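Looking for a helper for my appliance and fixture repair business - Dutcombe and Prastdale

Hi there! I run Birkett Home Repair, a one-person shop that fixes washers, dryers, leaky faucets, sticky windows and pretty much anything else in a house that quits. I've been doing it for 17 years out of a small shop in Dutcombe, and I've got more calls than I can answer. So I'm hiring, finally!

You'd ride along with me for the first month or so, carry tools, talk to customers, and start taking the simple jobs yourself once we both feel good about it. Most of our work is in Dutcombe, plus a regular loop out to Prastdale (34 miles each way, so I hope you like the radio). I've done roughly 900 house calls out there and people still wave at the van, which I love.

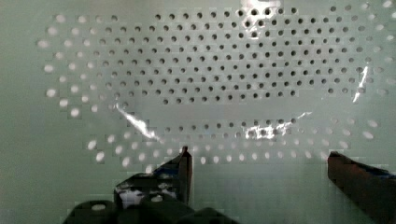

What I'm looking for

Somebody who shows up at 7:30 and is nice to people whose dryer just died. You need a driver's license, and you should be able to help me walk a washer down a flight of stairs. Experience is great, but I can teach you the repair side - I can't teach you to wipe your boots. If you've only ever fixed your own stuff, tell me about it, I want to hear the story.

Pay and hours

Starting pay is $179 a day, paid every two weeks, and you get mileage if you drive your own car to Prastdale. I keep a basic tool kit for you at the shop. We're done by 4:30 most days, a little later when it gets busy in May.

How to apply

I book all my jobs through Bitbridge, so the easiest way is to send me a message on my Bitbridge page with "helper" in the first line. Give me your phone number, when you could start, and a few lines about the last thing you fixed. No resume needed. I'm usually under somebody's sink until late afternoon, so I'll call you back after 5.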